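Mesh wash bags - worth it or not?

nev_crabtree
Bought a pack of Liltix mesh bags in February. They claim 100 washes. I'm on 7 and don't believe a word of it. What's the point of them?

FreyaS
Bras and tights. Mine have saved me a fortune.

nev_crabtree
Saved compared with what, though? Did you wash half of them without?

FreyaS
No Neville, I did not run a trial.

leanne.m
I'm with Neville. The zip always goes first - the mesh outlasts it by years.

Alfie Wragg
Disagree, it's creasing that does for them. Fold it flat on a table and it's fine.

leanne.m
Folding won't mend a cheap zip.

Alfie Wragg
Never said it would.
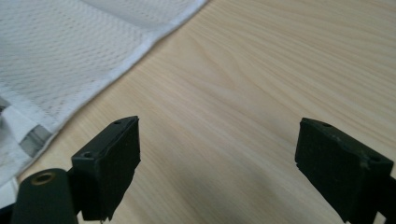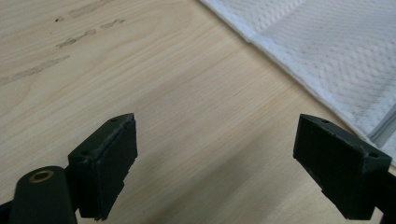

Pale wood tabletop in both, white mesh with its hem in the first.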